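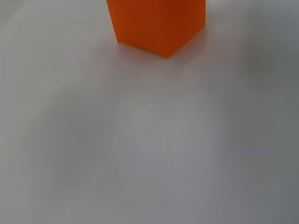

How often should you clean the fingers on a small bench arm?

Every 16 hours of running, and straight away if it starts dropping things it held happily in the morning.

That's the short version. The longer version is what Hemant Joshi and I have settled on after two winters of keeping a Golline arm alive in a shed at Irkow.

Fingers first. Power off at the wall, not at the button. The button only puts it to sleep, and it wakes up cranky. Wipe the rubber pads with a damp cloth and a drop of dish soap. Metho works too, but it turned our first set the texture of old licorice. Let them dry before you close the jaws, or you'll get to peel them apart.

A plain block is the best test piece you can own. We use a bright orange one on a pale grey top, and Hemant's grandkids are under orders to leave it alone. It has no holes, no writing and nothing to snag. If the arm can't pick that up, your fancy bracket doesn't stand a chance.

Go easy on table polish. Lamp glare will fool a wrist camera quicker than dust will. I spent an entire September evening adjusting the colour settings before I thought to move the desk lamp a hand's width to the left. Set your lights first, then teach the colour, then put tape over the lamp switch so the next person has to think about it.

Grease: less than you reckon. A smear the size of a lentil on each jaw slide. The Markemora manual says every 1,000 cycles, and we do it at 927 for the simple reason that I once stopped the counter there to answer the phone and wrote the number on the wall.

Cables want a loop with some slack at the elbow. Ours runs 290 mm from clip to clip. Pull it tight for neatness and it will look lovely until the first full turn.

If the arm lands a bit to one side of the block every time, check the base bolts before you touch the software. Sverre Vik re-did our calibration three times, very thoroughly, on a base you could rock with one finger.

Old toothbrushes are good for the jaw slides. Label the handle. I won't go into why.

Spare pads live in the biscuit tin, second shelf, behind the biscuits.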